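Grenari shop, twin arm bench, safety check before powered runs

Base bolts, left: OK, re-torqued
Base bolts, right: OK
E-stop, bench side: OK, both arms drop out
E-stop, door side: sticky. Works, but replace before July
Speed cap set to 200 mm/s: OK
Shared zone limits: loaded, see comment 2
Gripper force, both: low setting, OK
Wrist camera clamps: snug, no play
Cable slack at full reach: left OK, right MARGINAL
Power supply fan: noisy, not a fail
Log saved: yes, run 475

Comments
1. Right arm cable needs another tie at the elbow. Jondeo clips are too small, try the Nymex ones (Nimex, sorry).
2. Handoff is the risky bit. Grippers get close, so one hand on the stop for the whole move. No exceptions for "quick" tests.
3. Stay back from the far side of the table when the arms are live. Still no line taped on the floor, needs doing. 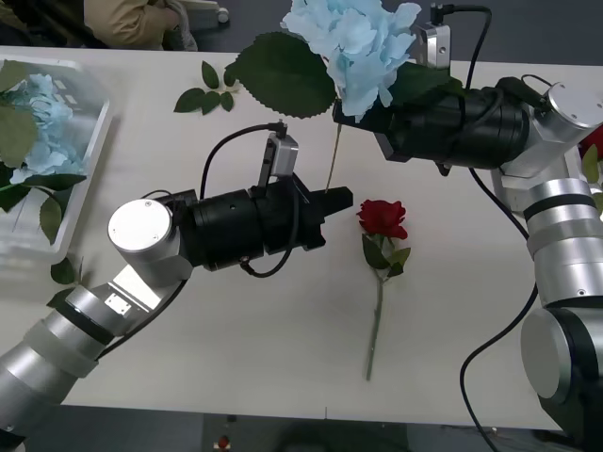

Checked and written up by the bench crew, Grenari | January 25, 2024

Hydrangea in the right gripper, stem tip just over the left fingers. Keep the rose and loose leaves out of the path on the next pass, and move the clear bin back if the left elbow gets retaught. Recheck cables after 66 cycles. Dont skip it.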